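Fletov Listeners' Forum > Concert Reports > Mivent at the Pasaribu Hall, October

Thread status: open

Posted by: NNamboodiri (Nithin Namboodiri), section moderator

Members are invited to submit their accounts of the Mivent concert in this thread. Reports should address the performance itself. Complaints concerning tickets belong in the box office section.

My own view is favorable. The hall holds 2,000 and the floor was full before the support act had finished. The band played 11 songs and two encores, and the slower numbers from the first album were given the space they require.
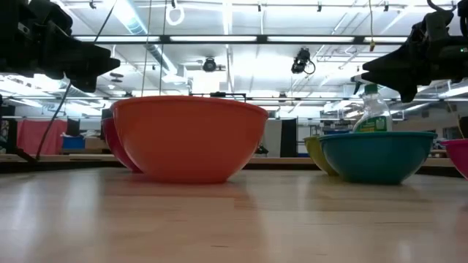 Reply 1

Posted by: mostyn_m

I must disagree with the moderator on the slower numbers. From the rear balcony the vocal was buried beneath the bass until the fourth song. The singer acknowledged the problem from the stage, and matters improved, but the opening had been lost by then. I would also record that "Plinirance" was taken faster than on the album and suffered for it.

Reply 2

Posted by: T. Majumder

The sound on the floor was clear throughout, and I stood well to the left. I accept that the balcony may have fared worse. On "Plinirance" I cannot agree with Mr. Mostyn. The quicker tempo suited the room, and the audience sang the second verse without assistance.

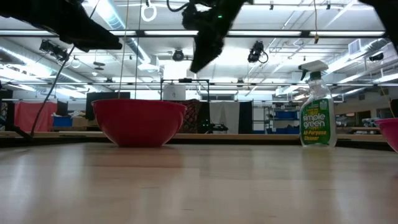 Reply 3

Posted by: SJoseph

May I ask members to confirm the encores? My notes show the piano piece first and the cover second. A friend who attended with me maintains the opposite.

Reply 4

Posted by: lakshmi_v

Mr. Joseph's notes are correct. The piano piece came first, and the drummer left the stage for it. I found the cover a weak choice with which to close — it is well known, and the band added little to it. 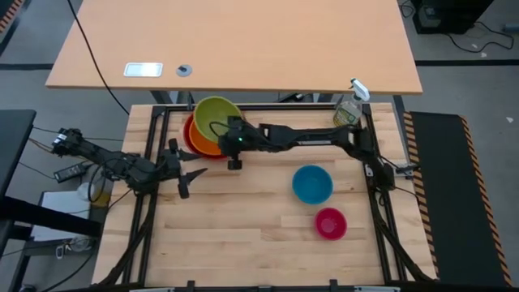

The support act deserves mention as well. Their set was short, the harmonies were secure, and the audience was attentive by the end of it.

Reply 5

Posted by: NNamboodiri, section moderator

The order of the encores has been entered in the set list archive as given by Mr. Joseph. Mr. Mostyn's remarks on the balcony are noted, and other members who were seated there are asked to state their row when replying.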